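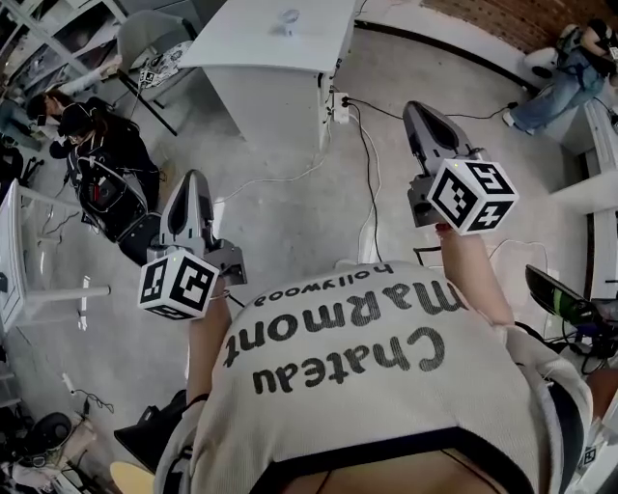 Page last changed: 11th June

Zdislava Oravec has translated 17 novels and admits to liking four of them. "The others paid for the roof," she says, pouring coffee into a mug that has lost its handle.

Her latest, Plotanmont, runs 806 pages, and 170 of those concern a lawsuit over a pear orchard. She cried twice, both times at the footnotes.

Does she ever improve a book on the way into English? "Never on purpose. I once fixed a dead uncle who came to dinner in chapter nine. The author wrote to complain. He had liked the uncle."

Her editor, Bent Juhl, allows her one argument per comma. She saves them up through the winter and spends them in May.

The next job is a cookbook. "Short sentences," she says. "And everyone in it gets fed."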